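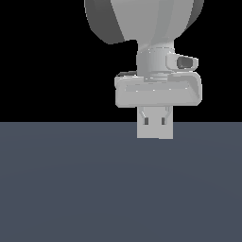 How do you get a 4 year old to stay in bed once you've said goodnight?

Pick one short routine, do it in the same order every night, and every time she gets up walk her back without talking much. Give it two weeks before you change anything.

More detail from me since someone asked. Daughter is 4, dropped her nap in September when she started preschool. Bedtime is 7:30. She goes down fine, then she's up at 7:45 for water, 8:00 for a different blanket, 8:20 because her sock feels funny. Some nights it's 9:30 before she's out and then she's a wreck at breakfast. We've tried a sticker chart (worked until she had enough stickers), leaving the hall light on, leaving the hall light off. My husband lies down with her and falls asleep himself, so that's no good. There's also a baby in the next room so I can't let her yell. What did you guys do that worked??
Posted by Viko

Nhung Giáp
We had this with my oldest, almost word for word. What helped:

Two passes. I cut up an index card and he got two "passes" a night, good for one thing each - water, hug, potty, whatever. Hand one over, get the thing, back to bed. When they're gone they're gone. First night he used both in the first ten minutes and cried. Second night same. By Friday he was saving one under his pillow and falling asleep with it in his hand.

Also move the water to before teeth, and do the sock thing before lights out. Ask her straight up, are your socks ok, is this the right blanket. Takes a minute and she can't come out with it later. Well she can, but you can say we already checked.

About the walking back. You have to be so boring. I said "it's bedtime, love you" and that was it, same words, no eye contact if I could help it. He got up around 100 times the first night, or it felt like that. My husband and I took turns so neither of us lost it. With the baby next door I'd put a fan or white noise in the baby's room first, then start. Dont start on a night when you have work early.

One more thing, if she just dropped the nap she may be overtired by 7:30. Try 7:00 for a week. I know it sounds backwards.

Girard
Melatonin gummies. done

Cernedska
Please ask your pediatrician before you do the gummies, and I'd want to rule out the easy stuff first. Ours told us to look at the time between dinner and bed. We were eating at 5:15 and he really was hungry at 8:00, it wasn't a trick. Banana or toast at 6:45 and about half the getting up stopped.

Agree on the passes. We did a version where a leftover pass in the morning gets traded for picking the breakfast cereal or the music in the car. Small stuff. If you make it toys you'll be buying toys forever.

The other half for us was that he missed me. New baby, I was nursing at his bedtime most nights, so he got the leftover parent (his words, ouch). I started going back in to check on him 5 minutes after lights out, before he had a chance to get up. Tell her "I'll come check on you in five minutes" and then really do it. Then ten. He'd wait for me lying down and half the time was asleep by the second check. You can't forget though, if you forget once they come looking.

Skip the lying down with her if your husband can stand to. If he can't, have him sit in a chair by the door and move the chair a little farther out every few nights. Slow but it's gentler and there's less yelling, so maybe better with the baby.

Viko
Thank you both. Making the passes tonight, and moving dinner is easy enough. We're at 5:30 so she probaly is hungry. Will try 7:00 too but not all at once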